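Kellus buys Tresero and promises to keep the notes app running

Kellus, the office software company based in Steinbach, has bought the note-taking service Tresero for an undisclosed sum. The deal brings a team of eight people under the roof of a firm that until now has sold mostly calendars, invoicing tools and shared mailboxes to small businesses.

Tresero started as a side project. Hannelore Stöcker wrote the first version in the evenings while working for an insurance broker, and for two years she ran it alone from home. It did one thing: it kept plain text notes in step between a phone and a computer, without an account on anybody else's cloud. People who wanted folders, colours or drawings were told to look elsewhere.

"I had a list of features on the wall and I kept crossing them out," Stöcker says. "The list of things we refused to build was always longer than the other one."

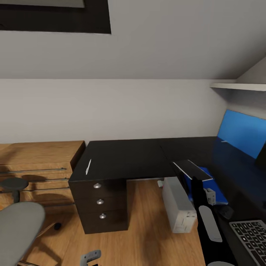

The first paying customers were translators and court reporters, who liked that the program opened quickly and worked on old machines. A paid version followed, then a small office in Vunmont, where most of the team still works. Stöcker says they will stay there.

Kellus first got in touch in August, after some 1000 of its own customers had asked for a way to attach notes to calendar entries. Gisela Lenz, who runs product development at Kellus, says her team had started on a notes tool of its own and given up.

"We had a prototype and it was slow," she says. "Then we looked at what people in our own office were using, and it was Tresero."

Users have reason to be wary. Small services bought by larger ones are often closed within months, and their customers are left to export what they can. Lenz says Tresero will remain a separate program, with the same price for existing subscribers. The file format, which is plain text, will not change either. What happens after the current contracts run out is less clear – Kellus has made no promise about the free version.

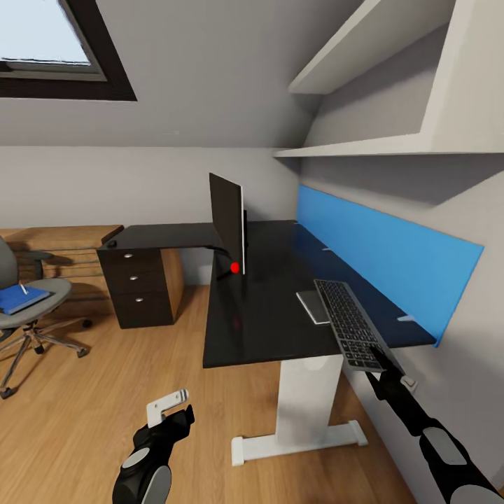
Black corner desk and white wall shelves in an attic room. Computer rendering.

The first joint release is due with version 7 of the Kellus calendar. It will let users open a Tresero note from an appointment and edit it there. Search across both programs is planned for later, though Stöcker would not be drawn on a date.

She will stay on to lead the notes team and report to Lenz. Her old list of refused features has gone with her.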